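Sorting and Small Storage - handout 4
Home organizing short course, Tevari Community Learning
Notes: Niloufar Shokri (typed up fast, sorry)

Bring back your drawer sheet from last time. If you missed it, get a copy from Farhad Jafarzadeh at the desk.

Topic: picking the container, then filling it. Mostly toys and other small soft stuff - key-ring plushes, doll clothes, odd mittens.

1. Container first or things first?
Things first. Pile up everything of one kind, look at the pile, then go find a basket. People buy the basket first and then keep junk to fill it up.

Long narrow baskets - good for shelves, bad for deep digging. Check:
- handle opening at the short end, so you can pull it off a shelf like a drawer
- rim smooth enough for kids' fingers
- weave tight enough that rings and zipper pulls don't poke thru

Turn it so the short end faces you. Handle at the far end is no use on a shelf, spin it around before it goes up.
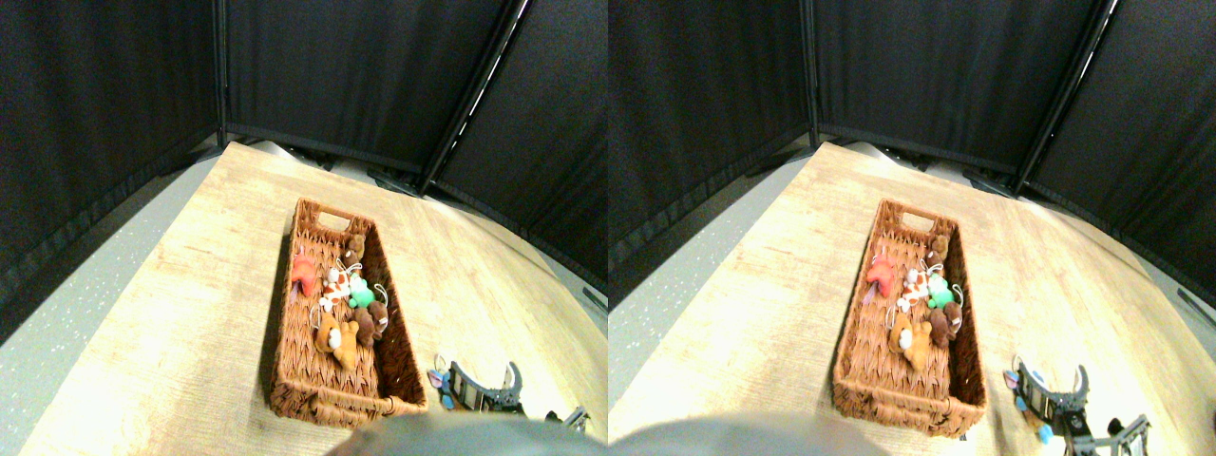 How do I know what size basket to get?
Measure the shelf depth first, front to back, and go a little shorter than that. Then set your pile next to the basket in the store or at home. If the pile is taller than the rim, go up a size or split the pile in two.

2. Lining
Wicker sheds bits. A cotton dish towel folded flat works fine. Elaheh Vahidi uses old pillowcases, also fine. Skip anything glued down, you can't wash it.

Dust wicker with a dry paint brush. Damp cloth only if sticky, then let it air out all the way before anything goes back in.

3. Filling
Soft toys go in one layer if you can. Faces up - kids look for a face, not a color. Little ones in the middle, big ones at the ends.

Key-ring toys are a pain becuase the rings hook each other and you pull out a chain of animals. Ring up, toy lying flat, leave some room. Or clip them all on one shower ring and hang it off the handle slot.

Do one at a time. Pick it up, decide, put it down in its place. The frog, the bears, the rabbit, whatever you have. Dont dump. 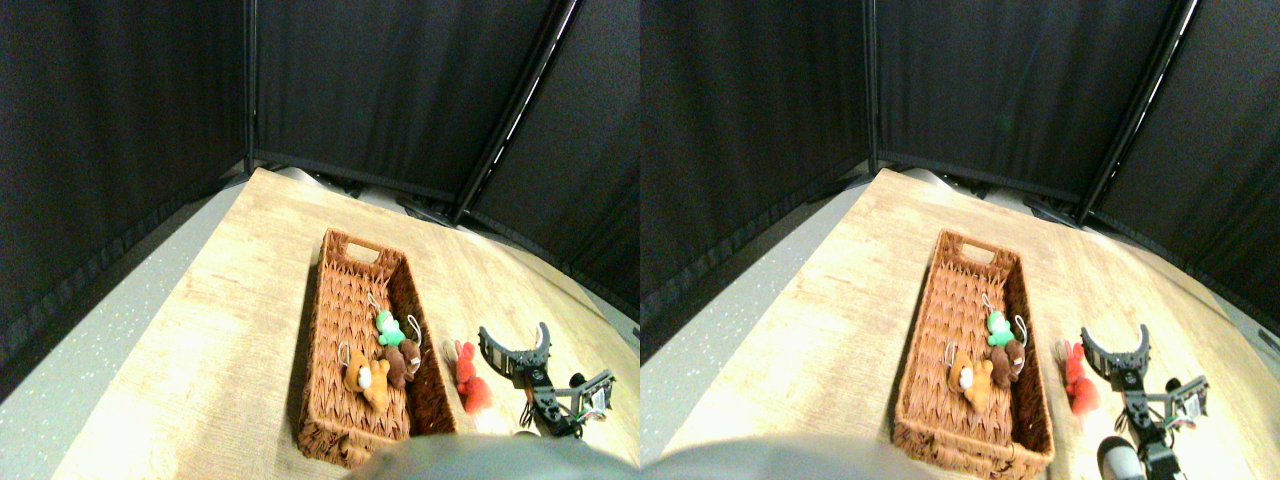
What if a toy doesn't fit with the rest of the basket?
Put it in a "maybe" bag and write the date on it. Look again at the end of the month. Anything still in the bag that the child hasn't asked for can go to a cousin or the thrift store.

4. Labels
Low shelf = picture label. Higher up = words. Tie it on with string through the handle opening, tape won't hold on wicker.

Homework
One basket, one kind of thing. Note how long it took and what ended up in the maybe bag. 16 minutes is plenty, stop when the timer goes. Amirhossein Ghorbani is collecting the sheets.

Next: linens and towels. Bring one fitted sheet, any size.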